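片づけは寝室から　アンナマライ通りの「ベッドの上を空ける」講座、7月も続いてます

寝室の片づけだけをやる、という変わった講座が近所で始まったと聞いて、さっそくのぞいてきました。場所はアンナマライ通りの奥にある貸しスペース「コーンリー」の2階。収納用品の店トレンデルが場所を借りて開いているもので、講師はパヴィトラ・ヴァルマさんです。キッチンでもクローゼットでもなく、ベッド。しかもベッドの「上」だけ。最初に聞いたときは、それで一回分の講座になるの？と思ったんですが、なりました。むしろ時間が足りないくらいでした（私が質問しすぎたのもあります、すみません）。

始まったのは午後2時。参加者は私を入れて8人で、椅子を丸く並べてまずはおしゃべりから。テーマは「いま、自分のベッドの上に何がのっているか」。これがもう、盛り上がること！　昨日着ていたカーディガン、読みかけの雑誌、取り込んだまま畳んでいない洗濯物、充電中の電話、なぜか爪切り。ラウハラ地区から来たというライリ・ハルユさんは、ヨガマットを半分広げたまま3日ほどその横で寝ていたそうで、みんなで大笑いしました。でも私も人のことは言えなくて、家を出る直前に脱いだ部屋着が、たぶん今もそのままです。

ヴァルマさんによると、ベッドの上にたまるものはだいたい三つに分かれるとのこと。まず、着たけれどまだ洗わない服。次に、寝る前まで手に持っていた小物。それから、置き場所がそもそも決まっていないもの。この三つをごちゃまぜにして「さあ片づけよう」とするから手が止まるんだそうです。なるほどなあ、とノートに書きました。

進め方はとても簡単です。最初に服。広げて、振って、洗うか、もう一度着るかをその場で決めます。もう一度着るなら二つ折りにして決めた椅子かフックへ、洗うならかごへ。「あとで考える」はなし。服は面積が大きいので、これが一枚なくなるだけでベッドがぱっと広く見えるんですよね。ヴァルマさんは持ってきたシャツで何度も畳み方を見せてくれて、袖を先に内側へ入れておくと裾を合わせるのが楽になる、と教えてくれました。やってみたら私でもそこそこ四角くなりました。ちょっとうれしい。

次が小物。電話や充電器、髪をとめるクリップなど、枕元に集まりがちなものです。こちらは無理に遠くへしまわず、浅いトレーを一枚だけ用意して全部そこへのせてしまう、というやり方でした。引き出しにしまうルールにすると、たいてい三日で元に戻るらしいです。身に覚えがありすぎる……。トレーの大きさは手を広げたくらいまで。これより大きいと、レシートだの小銭だのが住みつきます。

いちばん意見が割れたのが、置き場所の決まっていないものでした。リボン、ロープ、紙袋、もらいもののポーチ。ロンロン・ディンさんは「ヘッドボードに引っかけておけば、床に置くよりずっといい」という意見。一方、ギオン・ルフティさんは「引っかけた時点で、そこが置き場所になってしまう」と反対で、しばらく二人でやりあっていました（どちらも楽しそうでした）。私はディンさん派です。ひも類って丸めてしまうと次に使うとき必ずからまるし、目に入るところに下がっているほうが使うんですよ。ヴァルマさんの答えは、飾りとして気に入っているなら掛けたままで結構、気に入っていないなら今日おろしましょう、というもの。二人とも一応うなずいていました。

最後にベッドカバーです。しわをぴしっと伸ばすのかと思いきや、手のひらで中央から外へ二、三回なでるだけ。ホテルみたいにしようとすると朝がつらくなるので、少し波打っているくらいでよしとするそうです。色の薄いカバーだと、上にのった服や小物が目立つので片づけ忘れに気づきやすい、という話も出ました。うちのは濃い紺なので、電話を置くと本当に見つかりません。次に買いかえるときは生成りっぽい色にしようかなと考えています。

休憩をはさんで後半は、各自が家のベッドを思い浮かべながら紙に配置を描く時間でした。これが意外と難しい！　毎日寝ている場所なのに、コンセントがどちら側にあったか思い出せなくて、私は結局電話の置き場を二回描き直しました。お隣の席のパヴィトラ・ナイドゥさん（講師と同じお名前で、呼ばれるたびに二人が同時に振り向いていました）は、図を描いているうちに、枕元に棚をもう一つ足すつもりだったのをやめることにしたそうです。

お茶は同じ建物の1階にあるカフェ「ジェローラ」から運んでもらったもので、カルダモンのきいたミルクティーでした。甘さはしっかりめ。ポットごと置いてくれるので、おかわりもできます。焼き菓子は先着順でなくなってしまったので、食べたい人は早めにどうぞ。

さて、家に帰ってからの話も少し。さっそく部屋着を片づけて、押し入れから使っていなかった小さなトレーを出してきました。電話、充電器、リップクリームをのせて終わり。ここまで、お湯がわくのを待つ間にできました。夫には「何か変わった？」と聞かれたので、まあ、そのくらいの変化です。でも寝る前に服をどかす手間がないのは、思ったより快適ですよ。翌朝さっそくトレーの横に本が一冊のっていましたが、これは夫のです。

講座は7月いっぱい続く予定で、内容は毎回同じ。途中からの参加でも困ることはないそうです。持ち物は、普段よく着ていてベッドに置きがちな服を一枚。私は何も考えずにセーターを持っていってしまい、暑いし畳みにくいしで少し後悔したので、薄手のシャツあたりがおすすめです。筆記用具は貸してもらえます。申し込みはトレンデルの店頭か、コーンリーの入口にある用紙で。用紙の講座番号の欄には1527と書いてください。空欄だと別の講座（隣の部屋の編み物です）に回されることがあるみたいです。

部屋は靴のままで大丈夫ですが、階段がわりと急なので、荷物の多い方は1階で声をかけるとエレベーターの場所を教えてもらえます。私は帰りにやっと知りました。

次の季節はクローゼット編も考えているとのことで、ハルユさんはもう行く気満々でした。日程が出たらまたここに書きますね。

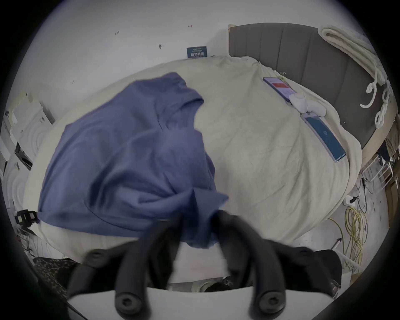

青い服を広げたままのベッド。ヘッドボードには白いロープの束、枕元側にはスマートフォンと金色の小さなクリップも。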